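Health Systems and Population Health
Week 9 handout: Paying for primary care

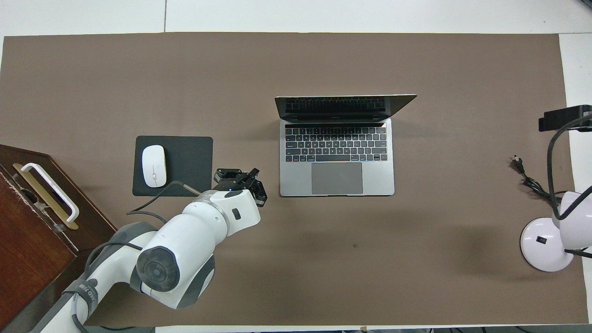 Last week we covered how hospitals are funded. This week moves to the family doctor's office, where most people have most of their contact with the health system. The main question is how the way a clinic is paid changes the care it gives.

1. Fee-for-service

The clinic bills for each visit or procedure. Doctors have a reason to see many patients, and access is often good. Long conversations about diet, smoking or medication tend to be squeezed out, as a short visit may pay the same as a long one. Phone calls and emails may not be paid at all.

2. Capitation

The clinic gets a set amount per enrolled patient per year, usually adjusted for age and sex. If the adjustment is poor, clinics may avoid people with complex needs. Look at how the formula treats diabetes and kidney disease in the Rastham reading.

3. Salary

Common in community health centres and remote areas. Income doesn't depend on volume, so visits can run longer. Waiting lists can grow, and managers have to watch workload by other means.

4. Blended models

Most systems now mix the above. A typical blend is capitation plus a bonus for meeting targets, such as cervical screening or childhood vaccination. Targets have their own problem – clinics put effort into what is measured, and unmeasured work like palliative home visits can slip.

Worked case

A clinic has 100 enrolled patients with high blood pressure. Under fee-for-service, a nurse check by phone earns nothing. Under capitation, the same check costs the clinic staff time but may save a later appointment. Work out who gains in each case: patient, clinic, funder.

Terms to know: rostering, risk adjustment, cream-skimming, gatekeeping, co-payment.

Reading

Rastham case study, parts 1 and 2 (course pack)
Morris chapter on provider incentives. Skip the appendix.

For tutorial

Bring roughly 2 pages of notes on the worked case. Point form is fine. Groups stay the same as last time.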